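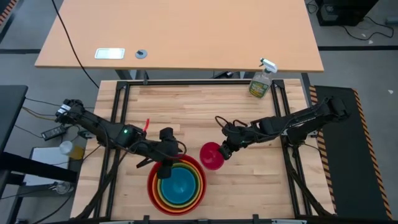
4. Poste à deux bras : empilage des bols

Version atelier du 20 septembre 2020. Remplace la feuille plastifiée de février (à jeter svp, il en traîne encore).

4.1 Avant de lancer

1. Plateau bois dégagé sous les deux bras. Essuyer si collant.
2. Pile de départ dans le coin bas gauche, la plus grande coupelle dehors, la plus petite au centre. Ordre actuel : rouge, orange, jaune, vert, bleu.
3. Vérifier les câbles à la main, un bras après l'autre. Boucle souple, rien de coincé dans une articulation.
4. Sous tension : voyant vert sur chaque bras. Pas de vert = pas de départ, appeler la maintenance.
5. Charger le programme Brurnar 8. Pas le 7, il serre trop fort.

Note : le flacon pulvérisateur se range en haut du plateau, près du rail. Jamais entre les bras.

4.2 Cycle

1. Reculer derrière la ligne, mains hors du cadre noir.
2. Départ au pupitre Prellitz, appui long.
3. Bras gauche côté pile, bras droit présente le bol. Laisser faire, ne pas « aider » un bol de travers.
4. Bol lâché ou coincé : arrêt, attendre l'immobilité complète, retirer, reprendre en 4.1 point 2.
5. Série de 300 cycles, puis pause et contrôle des pinces.

ATTENTION : un bras arrêté au milieu d'un geste peut repartir. Toujours couper au pupitre avant d'entrer la main. Même pour deux secondes.

4.3 Ce qui change pour vous

Plus d'empilage manuel en ligne 2. L'opérateur approvisionne, surveille, note les défauts. Un opérateur pour deux postes, pas plus ; si on vous en demande un troisième, voir le chef d'équipe.

Rotation toutes les deux heures comme avant. Le tapis à bandes orange et noires reste libre, pas de cartons dessus, pas de chaise.

La cadence affichée est celle de la machine. Elle ne sert pas a noter les gens. Les arrêts que vous déclenchez non plus.

Formation Kauppinen obligatoire avant de prendre le poste seul, fiche signée au bureau.

4.4 Codes fréquents

29 : pince non fermée. Bol mal orienté, ou bord gras.
169 : effort anormal sur un axe. Arrêt, on ne relance pas, maintenace.

Nettoyage : voir section 5, produit Dustar sur chiffon, jamais directement sur les pinces.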